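6 Two-arm food tasks

This section covers the cocktail sausage task supplied with the Plirex bench kit. Complete section 4 (Mounting the arms) and section 5 (Head camera) before you begin. The sausage task needs both arms, and it will not load if either arm shows an amber status light.

6.1 What you need

Plirex bench kit with both grippers and the long tapered fingers fitted
A small metal baking tray
A toaster oven, if you intend to run the heating stage
Wooden toothpicks
Small sausages, ready cooked
Paper towels

The long fingers are in the accessory box marked F2. The short fingers fitted at the factory cannot hold a toothpick reliably and should be removed for this task.

6.2 Preparing the bench

1. Place the tray midway between the two arms, clear of the front edge of the table.

2. Stand the toaster oven at the back of the table with its door facing the head camera. Leave enough room for the door to open fully.

3. Route the oven's power cord to one side and keep it out of the area the arms pass through. The gripper cables should hang freely. If a cable pulls tight when you move the arm by hand, loosen the nearest clip by one position.

4. Lay the sausages on the tray with space between them. The gripper opens to 40 mm and needs clearance on both sides of each sausage.

Caution: Do not place the tray in front of the arms straight from the oven. Let it cool until it can be held in a bare hand. The finger pads soften with heat and will need replacing.

6.3 Setting the grip

Grip force is set separately for each arm, on a scale of 0 to 146.

1. Open Tasks, then Two-arm, then Skewer.

2. Set the left arm to 40. Hold a toothpick between the left fingertips and press Close. The toothpick should point inwards and stay level when tapped.

3. Set the right arm to 25 and press Close on a sausage. If the skin splits, lower the value in steps of five.

4. Press Save to arm. Settings that are not saved are lost when the controller is switched off.

6.4 Running the task

1. Press Start. The right arm takes a sausage from the tray and lifts it. The left arm moves to its holding position with the toothpick.

2. Wait while the arms line up. The sausage is held sideways in the right gripper, with its free end towards the toothpick, and both stay over the tray.
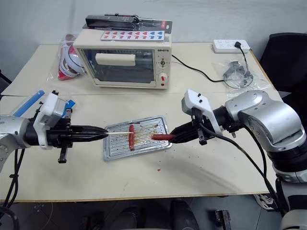
3. Check the line by eye. If the toothpick would miss the end of the sausage, press Hold and use the Nudge keys to raise or lower the left arm. Each press moves it by 1 mm.

4. Press Continue. The left arm moves in slowly and stops when it meets the set resistance.

5. When the left gripper opens, remove the finished piece from the right gripper and load a fresh toothpick.

Caution: Keep hands away from the tray while the arms are moving. Press Hold before reaching in, even to pick up something that has been dropped.

Note: A toothpick that snaps during step 4 usually means the grip on the sausage is too loose and it has turned. Raise the right arm value by five and try again.

6.5 Cleaning

Grease on the fingertips is the most common cause of dropped toothpicks. Wipe both sets of fingers after each tray with a damp paper towel, then a dry one. Do not spray cleaner on the grippers or their brackets. Replace the finger pads after 4,000 grips. The count is shown under Service, then Wear.

Food handled by the arms is for test purposes only and should be thrown away afterwards.

Section revised September 27, 2021. Checked by Soo-ah Koo and Sang-wook Woo, Coltthorpe workshop.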